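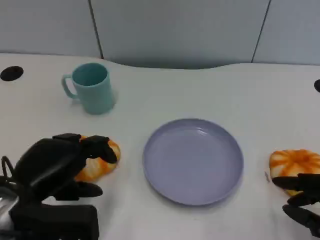
Hurkaddale Office Services - Workplace Equipment Team

Gruter 65 countertop hot water dispenser
Reviewed by Cornel Coman

The Gruter 65 replaced the kettle in our second-floor kitchenette in May. It is a plumbed-in unit with a small heated tank, a push lever and a drip tray that lifts out for washing. The Jokevska unit we tested last year stays in the first-floor kitchen and serves as the comparison.

Installation
The unit needs a cold feed with a shutoff valve, a grounded outlet and a level surface. The supplied hose is short. We had to move the valve closer to the counter before it would reach, and the manual does not give the hose length anywhere. Mounting the filter cartridge takes a wrench and two screws. Allow time to flush the cartridge before the first fill - the water runs gray for a while.

Temperature
The dial has 7 settings but no degree markings. Setting 3 is fine for instant coffee. Black tea needs the top setting, and even there the water comes out a little below a full boil. Temperature holds well over several cups in a row, then drops off noticeably until the tank recovers. The Jokevska recovers faster but costs more to run overnight, as it has no timer.

Dispensing
Flow is steady and does not spit. Clearance under the spout is enough for an ordinary mug but not for a tall travel cup, which has to be tilted. The lever is stiff and sits on the right side. Left-handed staff have asked for a center lever, and Gruter does not offer one. The child lock works, though it resets each time the power is cut.

Maintenance
The filter is rated for 1,000 gallons. A light on the front comes on when it is due, and the light runs on elapsed time, so a lightly used unit will ask for a new filter early. Descaling takes most of a lunch break. Replacement cartridges come through Jayasinghe, our usual supplier, and arrived without a backorder.

Verdict
Suitable for a floor with moderate demand. Check the hose run before ordering, and order a spare drip tray - the original scratches easily. For a busy kitchen, the Jokevska is still the better choice.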